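Evcombe Allotments and Gardens Forum
Sheds, Storage and Odds & Ends
Thread: Keeping seed from one year to the next, what do you all use?

marrowfat_jo
Evening all. I've been having a big turn-out and found packets of seed in four different coat pockets, a biscuit tin, the glovebox of the car and (I'm ashamed to say) the bread bin. Some of it must be older than my youngest. I'd love to know how other people keep theirs, because I save quite a lot of my own now, mostly beans and tomatoes and a lovely dark lettuce my aunt gave me, and it deserves better than the bread bin. Are you tins, jars, fridge, drawers? And do you go by month of sowing or by the alphabet? I've tried both and given up on both by Easter!

Groltitden Growler
Jars, in the fridge, end of discussion. Dry the seed properly on a plate for a fortnight, into a paper envelope, envelope into a jar with a spoonful of dry rice at the bottom, lid on tight, back of the fridge behind the pickles. I had parsnip come up well in its second year doing that, and everyone will tell you parsnip is hopeless after one.

plot61_bernadette
Hello Jo, lovely to see you back on here, we missed you in August when the plums were coming down faster than anyone could pick them up. I'm going to stick up for the old-fashioned way, if the Growler will forgive me, and say that a cool room and a bit of wood have done me very nicely all the years I've been on plot 61. My mother kept hers in the sideboard in the back hall with the good tablecloths, and I don't think she ever owned a jar with a lid that fitted.
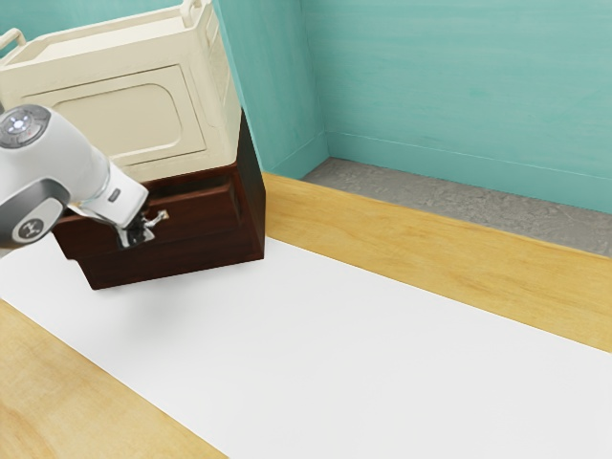
What seed wants most of all is to be left alone in the dark, somewhere that doesn't swing from hot to cold and back again every time the heating comes on. A fridge is steady enough, I grant you, but in our house it's opened forty times a day by people looking for cheese, and every time the jar comes out on a warm damp evening you risk a bit of wet getting in when the lid comes off. A small dark brown wooden cabinet like that one, with a drawer and a proper metal handle you can get hold of when your fingers are stiff, will sit on a shelf in the spare room and bother no one. I put the envelopes in standing up, in order of sowing, with a bit of card between the months, and when I've sown something the packet goes to the back so I can see at a glance what's still to do.

Groltitden Growler
I'll forgive you nothing, Bernadette! Wood takes up damp. Put your seed in a wooden drawer in my house and it'd be sprouting by Christmas. We're at the bottom of the hill and the back bedroom wallpaper has been coming off since we moved in.

plot61_bernadette
Well then, you want a different bedroom, my dear, or a different hill. But I take the point, it does depend on the house. Ours is dry as a biscuit upstairs.

Tansy & Rue
Can I put in a word for doing both? I keep the short-lived things in the fridge (parsnip, onion, leek) and everything else in the chest of drawers on the landing. Beans and peas really don't mind. I sowed 14 old runner beans this spring, found in the pocket of a gardening apron, and only 2 failed to show. They'd had no special treatment at all, unless you count going through the wash.

marrowfat_jo
Through the wash! I feel much better about the bread bin now. Tansy, do you test yours first? I never know whether to trust an old packet or just sow the lot thickly and hope.

Tansy & Rue
Damp kitchen paper on a saucer, ten seeds, a plastic bag over the top and somewhere warm. If half of them come up I sow twice as thick, and if hardly any do they go on the compost. It's a nice little job for a wet afternoon and the grandchildren like checking on them.

mfaume_mick
Different view from me, sorry. I buy fresh every year and bin what's left. A packet of lettuce is less than a cup of tea out and I haven't the patience for saucers. I've seen people lose a whole month waiting on old carrot seed.

plot61_bernadette
Mick, I can see it for carrots, but you can't buy Jo's aunt's lettuce in a shop, can you? Nor my mother's peas. If I don't look after those they're gone. Do write the year on everything, Jo, in pencil, as biro fades on me and then I'm guessing.

mfaume_mick
Fair enough on the peas. I did have a row of those off you and they were very good. I'd take some more if there are any going.

plot61_bernadette
There's an envelope with your name on it already. Come by the plot, I'm usually there until the light goes.

marrowfat_jo
Thank you all, this has been such a help. I think I'll go the way of Tansy, onions and parsnips in with the pickles and the rest in a drawer upstairs. Does anyone want some of the lettuce? It's slow to bolt and the slugs aren't too keen. I can put some in envelopes this week.

Groltitden Growler
Yes please to the lettuce. It's going in a jar.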